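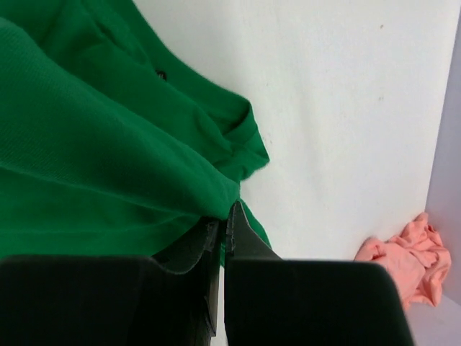 Green shirt on the white board. Folding day, part one.

Home Explore Notifications Messages Lists Profile More

Rekha Rathore
June 17, 2024

1/ I have 62 shirts and other tops to get through this week. Most are going to my sister and her kids, the rest go back in the hall closet. I'm posting as I go so I don't quit halfway.

2/ Starting with green. Knit shirts are the slow ones for me. A woven shirt stays where you put it. A knit one slides around and the sleeves curl up under the body.

3/ How I do a knit shirt: lay it face down, smooth from the middle out to the sides, bring one side in, lay the sleeve back on itself, same on the other side. Then bottom up to the collar in two folds.

4/ Do up the top button first. I used to skip it and the collar ended up a different shape on every shirt in the pile.

5/ Someone asked about the surface. I like a hard white one. The bed is too soft and the edges never line up. On white I can see where a green hem is going without bending over it.
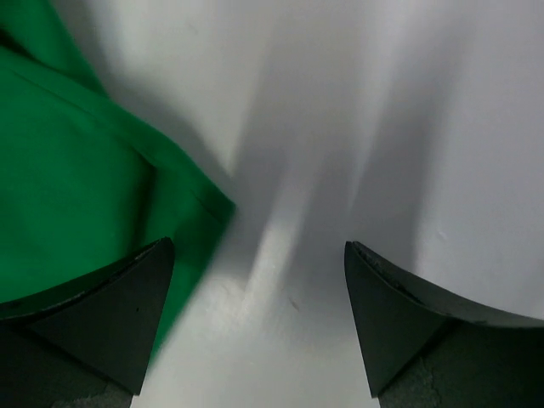

6/ Hems next. If the hem is rippled I pull it gently at the two corners and let go. Pull hard and it goes wavy again, worse than before. Iron only if it's for work.

7/ Colors get sorted before folding. Greens, then pinks and oranges, then white, then everything dark. It saves handling the stacks twice when they go in the boxes.

8/ Boxes are the Flelico ones I bought in December, the flat kind with the lid that tucks in. They fit under a bed. Don't overfill them or the lid pops up at one end.

9/ To the person who said to roll everything: I roll for suitcases. On a shelf the rolls fall over when you take one out.

10/ Pajamas and kids' T-shirts I just fold in half and in half again. They get pulled out and thrown on the floor anyway.

11/ Stopping for lunch. Pinks after that, then I need to find the tape and write on the box ends.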